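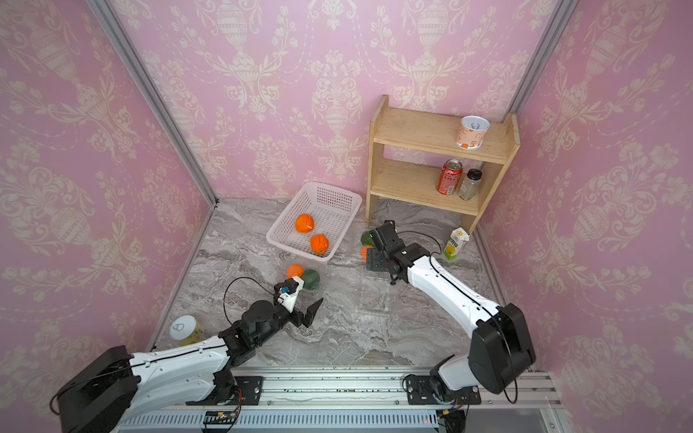 Shelf unit against the pink damask, Wednesday. Cans and spice jar on it.

Wednesday, 17:30

Paste test for the Zullel job, second day. I continue from the notes of June, where I stopped with the wheat paste because it made small yellow spots under the Ojeda paper.

Today I used only the methyl cellulose. I mixed 30 g in one liter of cold water and left it for 8 hours, stirring when I remembered. It is still a little too thin. For the next batch I will take 35 g and write the result on this page.

Strips of the old stock paper, 183 mm long, pasted on primed board:
Strip A: soaked five minutes. It grew 2 mm in width and the edges lifted when it dried.
Strip B: soaked eight minutes. Flat, seam is closed. The best one.
Strip C: no soaking, paste on the board only. Many bubbles, I threw it away.

The Hollent brush loses hair. I picked 17 hairs from strip B before it was dry. Please use the Flanus brush for the visible walls and keep the Hollent for sizing.

Pattern match: the repeat on the roll label is not the same as what I measure. Somebody should check it before we cut the long drops, I did it twice and got two different numbers.

Still open: does the primer need one more day? The board feels cool to the hand in the lower corner. I will touch it again in the morning and then decide about strip D.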